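Wakell two-hand gripper kit: keep it after the trial or send it back?

Asked by Ermelinda Meireles, 1 Oct 2018
Category: Home robotics and kits

I have the Wakell hand-held gripper kit on trial and I need to decide whether to buy it. It is the two-hand version, with a camera on each gripper. I use it to record household jobs, mostly handling clothes, and the recordings go to a small group that trains a robot arm to do the same jobs. I do not work on the arm myself.

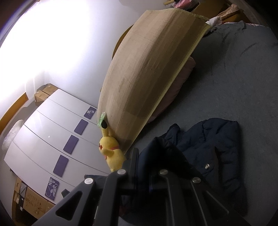
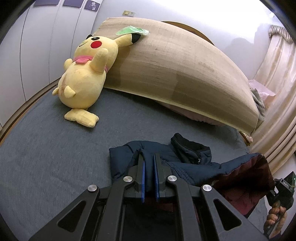

Navy padded jacket, seen from the gripper camera. Second picture: fold held between the blue pads, other gripper at lower right.

The kit does well with towels, T-shirts and anything flat. Padded jackets are where I have trouble. The fingers close on the shell, I start to lift, and the filling moves away so that I am left holding a pinch of thin fabric. Then it slips. I have tried squeezing harder and it makes little difference.

The trial is through Planarham, who also sell a checking service for the recordings. You upload, they mark each one pass or fail and send back a sheet. My last batch was 158 recordings. Most of the fails were jackets, and the reason given was "grasp lost" or "item not visible at grasp." The second one confuses me, as the jacket is right there in the picture.

So what I would like to know:

Is the slipping a fault with my set, or are they all like this?
Is the checking service worth paying for once the trial is over?
Does a dark jacket count against me in the checking?

I have 8 days left before I have to pay or return it. The return label came in the box.

Edited to add: the pads are the ones that were on it when it arrived. I have not changed anything.

3 answers

vieira_workshop
Accepted answer, 4 votes

I had the same kit for a winter and bought it at the end, so take this as coming from someone who mostly liked it.

The slipping is probably not a fault. The standard pads are thin and fairly smooth. They grip cotton fine. Nylon shell is another matter. Wakell sell a softer pad with ridges under the name Ester, and on coats it was a clear improvement for me. The old ones peel off. Clean the finger with alcohol and let it dry before you put the new ones on, or they will creep. Mine crept anyway on one side and I had to do it over.

Before you spend money, change where you grab. Go for a seam or the stitching between the padded parts, or the collar if it is a stiff one. In your second picture you have a fold of the shell between the fingers and the collar is standing up just behind it. I would take the collar with one hand and the bottom hem with the other. Close slowly, wait a second, then lift.

"Item not visible at grasp" means they can't see the part you are holding. They don't mean the whole jacket. If a fold flops over a fingertip at the moment you close, they fail it. Come in lower and keep the loose cloth behind the fingers.

Do check one thing on your set. Close the gripper on a sheet of paper and pull. If the paper comes out easily from one end of the pads and not the other, the fingers are not meeting evenly and that is a fault. Planarham swapped mine for that during the trial, but it took until December, so write to them now and get it noted before your 8 days are up.

On the checking service, I paid for 2 months and stopped. The sheet taught me what they fail and after that I could tell on my own. If the group you record for does its own checks, you would be paying for the same thing twice.

nadir77
1 vote

Color does matter a bit, whatever they say. Black and navy come out as one dark patch with no detail when there is a bright wall or window behind. Pull the curtain and put a lamp on at the side. My fails went down after I did that. I never bought the other pads so can't say on those.

Price is too high for what it is.

tolly
0 votes

send it back and get a grabber from the hardware store

Comments on the accepted answer

Ermelinda Meireles: Thank you. I did the paper test and the left one holds evenly. The right one lets the paper go at the tips, so I have written to Planarham. Do the Ester pads come for both hands in one pack or do I need to order twice?

vieira_workshop: One pack does one gripper. You need two packs. Ask them to put it in writing that the trial is paused while they look at the right one.

Ermelinda Meireles: Will do. I tried the collar and hem with the same jacket this evening and it was better. I still lose it at the hem sometimes.

vieira_workshop: Hem is harder if there is elastic in it. Try a side seam.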